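Final Report: Where Does the Cafeteria Food Go?
Intro to Environmental Studies, section 2
Otitz Hall dining project

1. What we wanted to find out

Everybody in our dorm complains about food waste in the dining hall but we couldn't find any numbers for it. Otitz Hall serves lunch and dinner to most of the first-years, plus people who walk over from Motero (the grad housing across the street). Our question: how much food gets scraped off plates at lunch, and does it change if people get a smaller bowl or plate to start with?

Started out wanting to do breakfast too. Dropped it. Breakfast is mostly cereal and nobody in the group could do 7 am.

2. Background

Short version of the reading. Plate waste = what's left after a person is done eating. Kitchen waste = peels, burned stuff, things that never got served. We only did plate waste. A lot of the articles mix the two together, which made comparing hard.

The idea with dish size is that people fill what they're holding. A big plate with a normal serving looks kind of sad, so you add more. Some studies find a strong effect, some find almost nothing, and a few of the older well known ones have been questioned a lot. So we went in not expecting much. Buffet setups seem to show it more than places where staff serves you. Otitz is half and half, the hot line is served and the salad/pasta/fruit side is self serve.

3. Method

Two weeks in October. Week one regular dishes, week two smaller dishes on the self serve side only. The kitchen had a stack of smaller bowls left over from when Oprea ran the catering, so no cost to us.

Each lunch we stood by the tray return from 11:30 to 1:30 and asked people to scrape into one of our bins. One bin for food, one for napkins and paper, one for liquids. Weighed at the end on a Waletti floor scale we borrowed from the mail room. Subtracted the bin weight. Head count came from the card swipes at the door.

Things we did not weigh: drinks, bones (picked out by hand, gross), and anything that people took with them.

We also did a short survey with paper slips. Three questions:
How hungry were you when you came in?
Did you go back for seconds?
If you left food, why?

Got 344 slips back. Some only had the first question filled in. We kept those but only used them for the first question.

4. Results

Swipes for both weeks together came to 2412. Week one was 1341 of those, so week two had fewer people, mostly becuase of the field trip the geology classes went on. That means you can't just compare the total weights, you have to do it per person.

Per person waste went down in week two. Not a lot. The drop was bigger on pasta days and close to nothing on sandwich days, which makes sense, a sandwich is a sandwich no matter what you put it on. Fruit waste didn't move at all. People take a whole banana or they don't.

Seconds went up in week two. More people said yes on the slip. So part of what they didn't take the first time they came back for, but they seemed to finish it the second time.

Top reasons for leaving food, in order:
took too much
didn't like it
had to get to class
it was cold

"Had to get to class" was higher than we thought. There's a noon class block that ends at 12:50 and another that starts at 1:10, and the line at 12:55 goes out the door. We think the schedule might matter more than the dishes do but we didn't design for that, so it's just a guess.

5. Bowls vs plates

This was not in the original plan. While sorting we noticed that salad people with bowls left less than salad people with plates. A wide shallow bowl acts pretty much like a plate though, so the word "bowl" isn't that useful. Depth and width would be the things to measure next time.

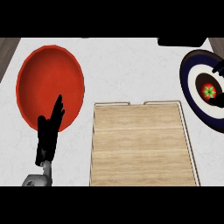

We tried to split the week two data by dish but the bins weren't set up for it, everything was already mixed. So all we have is notes from the last two lunches. Not enough to put in a table. If somebody picks this up after us, label the bins by dish from day one.

6. Problems

Scale read wrong one day, somebody had leaned a broom on it. We threw out that day's weights but kept the slips.

People acted different with us standing there. A couple of them looked at the bin, looked at us, and finished their rice. No way to fix that without hiding.

The menus weren't the same both weeks. We asked and the kitchen couldn't repeat it. This is probaly the biggest weakness in the whole thing. Pasta showed up twice in week one and three times in week two.

Also we only did lunch. Dinner could be totally different, people sit longer.

7. What we'd suggest

Keep the smaller dishes on the self serve side, they're already in the building. Let people ask for a half scoop on the hot line, and put up a sign, since most first-years don't know you can. Look at the 12:50 rush.

Our word limit was 3000 and we're way under, but the appendix with the daily weights is a seperate file and so are the scanned slips. Survey wording is the same as in section 3.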